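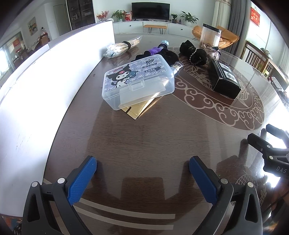

Wrist view, tabletop clearing task, both jaws open over the lidded plastic box.

Search tickets Go
Reading time: 3 min

Demonstrations rejected at processing: gripper width reads closed while jaws are open

Status: Resolved
Product: Kulano hand-held gripper, Vundholm recording software
Opened by: Rongrong Shi
Opened: 14/06/2021

Problem

Recording a tabletop clearing task by hand. The operator picks up one item, moves it to the side of the table and lets go. Each pick is saved as its own demonstration. Out of a batch of 100, the processing step accepted 9 and rejected the rest with "no grasp event found." Video plays back normally. The position track is present and has no gaps.

Expected: width signal drops on the grasp and rises on release.
Observed: width signal stays at the closed value for the whole recording.

The same operator and the same unit recorded a full set in May without rejects. The finger pads were replaced after that set. The table is also different: dark brown, round, glossy, with a light cloud pattern on part of the top.

Log from the processing step, one rejected recording:

load video: ok
load pose: ok
load width: ok
width min 0.00 max 0.00
grasp events: 0
result: reject

Support, first reply

The width is not measured by a sensor on this model. It is computed from the video by finding the two finger pads and taking the distance between them. When the finder loses one pad it writes the closed value and continues. Please try the following and report on each.

1. Record with nothing on the table, opening and closing the jaws three times.
2. Repeat over a matte surface.
3. Send the contents of pads.cfg.

Rongrong Shi

1. Bare table, three open/close cycles: width flat at 0.00.
2. Gray blanket over the table: width flat at 0.00. Reflections from the windows are gone in this one, so I am ruling out the tabletop.
3. pads.cfg:

pad_color = orange
pad_min_area = default
on_lost = closed

The pads on the gripper are blue with a textured face. The old ones were orange.

Support, second reply

That is the cause. The color in the file has to match the pads fitted. Set pad_color = blue, save, then run the width calibration again with the jaws fully open and fully closed. Old recordings do not need to be repeated. The video is intact and the width can be computed again from it with the recompute option.

Your 9 accepted recordings should be treated as bad. Most likely the finder picked up some other orange area in the room and reported its movement as a grasp. Recompute those too.

Rongrong Shi

Changed the color, calibrated, recomputed the batch. All but 3 now pass. In those the operator's sleeve covers one pad during the grasp. I have deleted them and will record them again.

There is an orange armchair on the far side of the room. I moved the start position so it stays out of view.

Request: on_lost should not write a valid number. A blank or an error would have shown this on the first recording.

Support, third reply

Filed as a change request for the Vundholm software. Until then, set on_lost = stop in pads.cfg. Recording ends when a pad is lost for more than three frames. Closing this ticket.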